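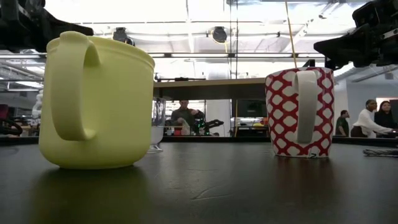
The big yellow mug, with the red and white one farther back.

Home Features Interviews Shopping Archive Contact

Do you really need to think about your mug?

11/7/18

I went to Plerkport expecting to be sold something. The man who buys for Gollix, the housewares shop on Pearce Street, has opinions about mugs, and people with opinions about mugs usually have a mug they'd like you to buy. He talked to me on the condition that I leave his name out, which struck me as a lot of caution for crockery.

His main claim is that most people own the wrong mug. I asked him who decides that.

"Your wrist does," he said. "Fill it up, pick it up, hold it while you read an email. If you put it down before you've had a drink, it's too heavy."

Or the email was long, I said. He let that go by.

We started with the yellow one. It's a large, pale thing with a flared rim and a thick looped handle, and I told him it looked like something you'd rinse paintbrushes in. He didn't mind. He said customers tell him the same and then buy two.

"It's plastic, it's light, you can get your whole hand through the handle. My mother has bad thumbs and it's the only one she'll use. I sell it for $7. I don't know what else you want from it."

What I want from it is tea that tastes like tea. I have never had a plastic mug that didn't hold on to yesterday's coffee, and I said so. He claimed this was mostly down to washing. Then, after I'd kept looking at him for a while, he admitted that his own yellow mug at home had gone brown inside and that baking soda had only half fixed it.

"Fine, so it stains. Ceramic chips. Pick your problem."

The flared rim is supposed to be an improvement too. He says it cools the first sip. I think a wide rim lets the whole drink go cold, and I asked if anyone had ever measured it. He had, sort of: he once stood two mugs on the counter for 60 minutes with a cooking thermometer and wrote the numbers on a receipt. He no longer has the receipt. 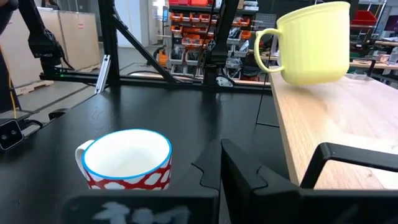
Red net pattern and a blue rim on one mug; a ribbed, fluted look and a wide rim on the yellow.

The patterned mug was easier to like, so I tried harder to dislike it. It has a red net-like print on white, a bright blue rim, and plain white glaze inside. I wondered whether the pattern was there to hide a cheap body.

"Sometimes, sure," he said, more readily than I'd expected. "A busy print covers a lot. Run your finger over it. If you can feel bumps the print isn't hiding, walk away. But the white inside is what I look at first. You can see if it's clean. You can see how strong your tea is. Dark insides look great on the shelf and then you have no idea what's going on in there."

That is the most useful thing he said all afternoon, and I've been checking the insides of my mugs ever since.

I was less convinced about Skalari. It's the distributor he orders most of his mugs from, and its catalog promises that every handle is "balanced for natural lift." I read him the line and asked what it meant.

"It means it has a handle."

So why repeat it on the shelf cards?

"They print the cards. I'm one guy with a label maker."

Gollix has sold over 2000 mugs since it moved to Pearce Street in April, according to him. I asked to see that written down somewhere and was shown a spreadsheet that also included bowls. He says it would be close even without the bowls. I pass the number along for what it's worth.

He also believes that a household should keep mugs that don't match. Matching sets look good for a year, he says, then one breaks and you're left with a set that looks wrong. With a yellow plastic one next to a red and white one, a missing mug doesn't show. It's a decent argument. It is also a decent argument for selling mugs one at a time, at full price, and I pointed that out.

"I sell sets too," he said. "They cost more. If I was trying to rob you I'd push the sets."

Before I left I asked which he'd take if he could only keep one. He picked the patterned one for home and the yellow one for the car, and when I reminded him the question was one mug, he said it was a silly question. The handle on the yellow one won't fit my cup holder anyway. I bought the patterned one. He forgot to give me a bag.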